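Lay It Out the Same Way Every Time

I spent most of my working life setting up instruments for other people to use, first at a small clinic in Florkberg and later teaching the same job to new hires. My opinion on it is simple. The layout should be fixed, and nobody should be allowed a personal version.

People argue with this. They say an experienced tech knows where her things are, and if she likes the tray on the right, let her have it on the right. That works until she goes to lunch. Whoever steps in has to look for everything, and looking takes time and makes people reach across the field.

Bronisława Wróbel trained me, and she had 3 rules. The drape goes down flat before anything touches it. The tray gets a corner and keeps it. Handles face the person who will pick them up. I thought she was fussy. After a month of working next to a man who dropped things wherever there was space, I changed my mind.

I also think we put too much out. A Sleiman catalog I kept in my desk listed 1,005 hand instruments, and some surgeons seemed to want half of them within reach. Most of what gets laid out on a Tuesday morning goes back to be cleaned without being used. It still has to be washed, checked and wrapped. Start small and keep the extras close by, still wrapped.

The color of the drape matters less than the sales reps say. I like blue because steel is easy to see on it and it doesn't throw glare back at you under the lights. Green is fine too. White I would avoid.

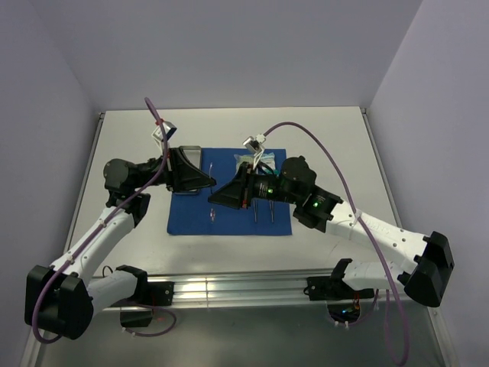
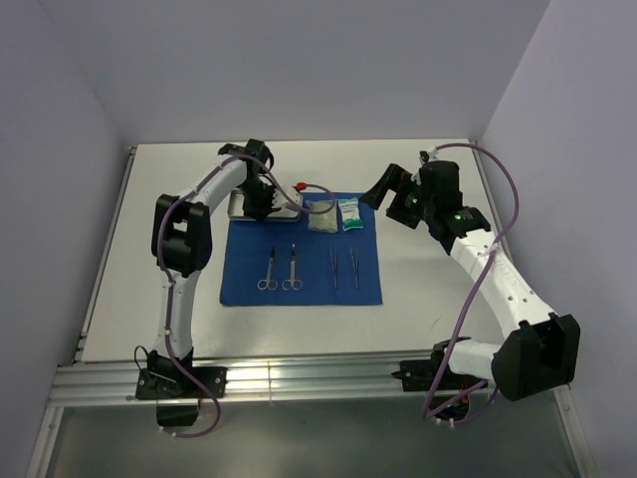
A blue drape on a white top, with the steel tray at the upper left corner of the drape.

Should a new tech learn from a printed layout card or by watching someone?

Start with the card. Watching is useful later, but a beginner who only watches will copy one person's habits, including the bad ones.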